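An Afternoon at Mancuso, Among the Wallpaper and the Bricks

Last updated: Jun 6, 2020
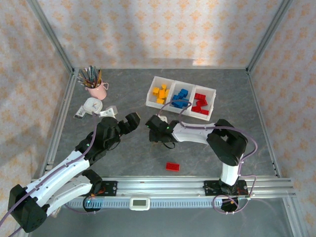

VISITS AND DAY TRIPS

I had been meaning to go to the open day at Mancuso for a couple of summers running, and every time something came up (a cousin's wedding, then a flat tire, then plain laziness). Last August I finally went, on the number 12 bus, with a sandwich in my bag and no clear idea of what I was going to see. A friend had told me it was "the old button factory with the workshops in it," and that was enough for me!

The building is long and brown and easy to walk past. You go in by the side, up a ramp, and a very kind woman at a folding table gives you a paper map that doesn't quite match the corridors. I got lost before I had even found the coats. The first two rooms belong to Pludix, who repair and re-cover chairs, and I could have stayed there the whole afternoon, just for the smell of the place and the drawers of tacks. They let me have a go with the webbing stretcher and were polite about the result.

But the part I keep telling people about is the room at the end, Clanov, where the theme for the day was sorting and putting away. I know how that sounds. I am a person who owns three junk drawers, and I went in mostly to get out of the draft.

What got me first was the wallpaper. Orange damask on a pale gray-white ground, the same big curly motif over and over on the back and both sides, so the dark tabletop sits inside it like a tiny dining room from somebody's great-aunt's house. My grandmother had a hallway very close to it, though hers was green and had a water stain shaped like a boot. I stood there for ages thinking about that hallway and blocking the view for a family behind me. The tabletop has a stone look to it, with faint lighter veins, and it sets off the colors beautifully.

The sorting itself is toy bricks, into a white tray with three compartments. Yellow-orange blocks go on the left, blue in the middle and red on the right. The blue is easily the winner, all heaped up on itself, while the yellow ones have room to spread out a bit. There was one red brick still out near the front of the table, lying there all by itself, and a little boy next to me was extremely concerned about it. "It goes with the others," he told me, and then he told his mother, and then he told me again.

I liked that they had dressed the table, too. At the back there is a pink mug stuffed full of pencils and brushes or whatever they all are, teal and dark blue and brown and yellow, fanned out and leaning over to one side the way they do in every mug in every kitchen I have ever lived in. A white clock with rounded corners lies in front of it. It made the whole thing feel like a real corner of a real home, one where somebody has been drawing and the bricks need to be cleared up before supper.

Szymon Pawlak was looking after the room that afternoon and was very generous with his time, considering how many of us wanted to talk. I asked him whether sorting by color was really the best way, and he said he does it by shape at home and his daughters do it by color, so the box gets sorted twice and everybody is cross. We do ours by whoever finds the lid first.

Afterward I had tea and a slice of poppy seed cake in the Voltora canteen across the yard — good cake, slightly stewed tea — and shared a table with a retired couple who had come for the chairs and hadn't seen the end room at all. I sent them back in with my map, for what it was worth.

A few practical things if you are thinking of going. Entry was free, the cake was not. The 12 stops right outside but the 36 is quicker if you don't mind walking up the hill. Wear a sweater even in summer, because those corridors are cold. And leave more time than you think for the end room, especially if you are bringing anyone under ten. I missed the 47 home and had to wait on the wall outside, where I finished my sandwich.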